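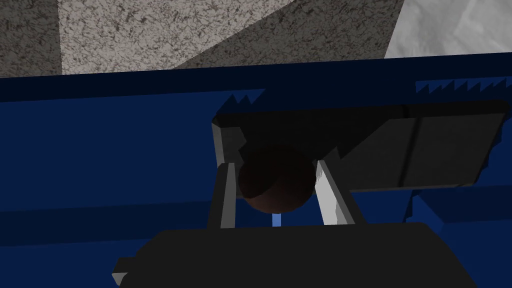
Gillura Moraine Survey, data card

Contents: 1,231 rows, one per boulder, from the lower Gillura valley. Each row gives position, long axis in centimeters, rock type and lichen cover.

Files: boulders.csv and transects.csv. Join them on transect_id. There are 11 transects, each 100 m long.

Missing values are left blank. Transect 2 was walked in December under snow, and its lichen column is empty.

Rock type codes follow the Steltico field sheet.

Maintainer: Sotiropoulos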